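Sitting room check for the holiday let – comments as I went round

Checked by me, Defne Çetinkaya, April 27, 2022
Property: Cirnell, ground floor flat
Room: sitting room (kitchen and bathroom are on their own sheets)

I've kept to the same order as the August sheet so you can lay one next to the other. Pass, fix or watch, and then my ramblings. Sorry in advance about the ramblings!

1. Way through the room – PASS, with a grumble
Door opens fully and doesn't catch on anything. I do keep going on about the floor in front of the sofa, I know, but that's the bit people cross in the dark on their way to the kitchen. Anything soft and pale down there needs picking up before guests arrive. Cushions live on the seats, please.

2. Carpet – PASS
The grey stripe hides a lot, so I got down on my knees and ran my hand along it. No lifted edges, no threads pulled up. The join by the door is still flat after the Baláž people came back and redid it (about time). It could do with a proper hoover under the front of the sofa, where the base is so low that the nozzle gives up.

3. Sofa, general – PASS
Sat on both sides, bounced a bit, leaned on both arms. No creaks and nothing giving way. The headrests go up and down as they should, though the left one is stiff and I had to use two hands. 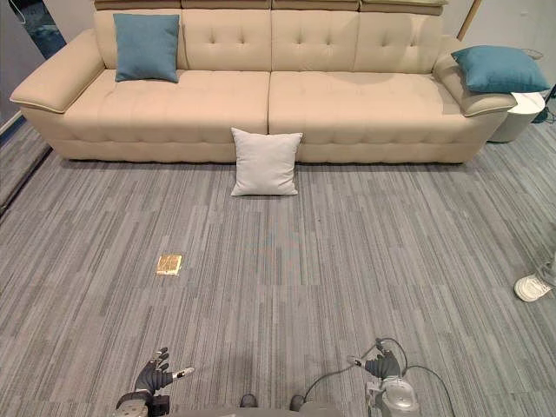

Cengiz Özkan: I'd put the left headrest down as a fix. Stiff in spring means stuck by August, and then somebody yanks it. There's a can of the dry spray under the sink, give the bracket a squirt and try it again before you sign off.

Fair enough, changed to FIX. I did try the spray afterwards and it's a bit better, but I'd still like someone with stronger wrists to have a go.

4. Fire labels – WATCH
The sofa's label is there underneath and I can read all of it. The two teal cushions have theirs sewn into the side seam. The pale one has a label too but it's washed so faint I had to take it to the window. If it goes through the machine again we'll lose it, so spot clean only from now on.

5. Side table – PASS
The little white round one by the right arm. Gave it a push from each side and it stayed put. Please don't let anyone swap it for the Wundberg stool again, that thing tips if you look at it.

6. Cable by the wall – WATCH
The black one beyond the side table. No splits or flat spots in it, and the plug is sound. I'd be happier with it clipped to the skirting, and I've got 24 clips left over from the bedroom so there's no need to buy any. Job for whoever is there next with a hammer.

7. Seats and seams – PASS
Lifted what I could and felt down the gap in the middle for coins, hairgrips and worse. One pen and a Zomamero loyalty card, both in the drawer. Stitching is sound along the front edges.

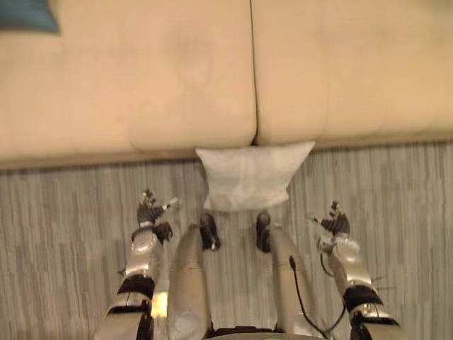
Item 7: middle seam, seat fronts and pale cushion.

8. Smoke alarm – PASS
Pressed the button, nearly jumped out of my skin. Loud enough to hear from the bathroom with the door shut.

9. Window catches – FIX
The right-hand one turns but doesn't grip. Shut the window and push it from inside and you'll see what I mean. I've left the key in the usual place.

Left to do: headrest, cable clips, window catch, hoover under the sofa front. Cengiz, can you take the window? I'll do the clips if you haven't beaten me to it.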